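Winter Upkeep for Your Wakeboard Gear

Jan 27, 2018

The lake is shut, the boat is under a tarp, and your board has been leaning against the water heater since the last warm weekend. Move it. Heat is hard on boards and harder on the glue in your boots, and the water heater doesn't need the company.

Boards first. Take the bindings off. Yes, all the way off, including the one screw that has been stuck for two seasons. A drop of penetrating oil and an hour of doing something else will usually free it. Put the hardware in a sandwich bag and tape the bag to the board. I once kept mine in a coffee can marked SCREWS, along with every other screw I have owned, and spent a good part of March finding out how many of them almost fit.

Wash the board with dish soap and a soft sponge. Skip the scouring pad unless you like the look. While you're down there, run a thumbnail along the edge and feel for dings. A small one can be dried out for a few days, filled with two-part epoxy, and sanded flush with 1000 grit, used wet. I like the slow-setting Tamis stuff in the gray tube. The fast kind sets while you're reading the directions.

Boots smell. This is a fact of the sport, and no spray sold at the pro shop has changed it. Pull the liners, wash them by hand in cool water with a little white vinegar, and stand them in front of a fan overnight. Stuff the shells with newspaper and loosen the laces all the way, so you aren't fighting them in the spring with cold hands and an audience.
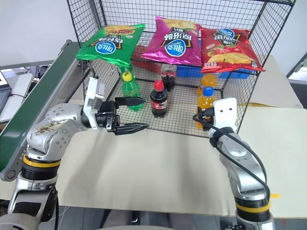

Ropes get it worse than anything, mostly from people who coil them around an elbow. That puts a twist in every loop, and come summer you'll be standing on the swim platform undoing it one twist at a time while the driver sighs. Lay the rope out straight in the yard or down the hallway, rinse it, let it dry, and then make big loose loops by hand. Tie it in 2 places with scraps of old cord. Check the handle for cracks and the knots for fuzz. A fuzzy knot is asking to be replaced, so replace it.

Hang life vests on a wide hanger. A wire one will leave a crease in each shoulder that stays there for good. Don't pile anything on top of them, either, as foam that has been squashed all winter doesn't float you the way it used to.

For storing the boards themselves, I bought a Bakwood wall rack, the one with 6 padded arms. It holds three boards, or one board and a great many wet towels. Screw it into the studs. I trusted drywall anchors the first time and have nearly finished patching the wall.

Wax is optional. Car wax makes the bottom shine and won't hurt it, but I can't say I've ever landed anything because of it. Keep it well away from the top, where your feet go.

Last thing: write down what's worn out and tape the list inside the boat's glove box. You will not remember in spring. You'll remember at the ramp, with the engine running.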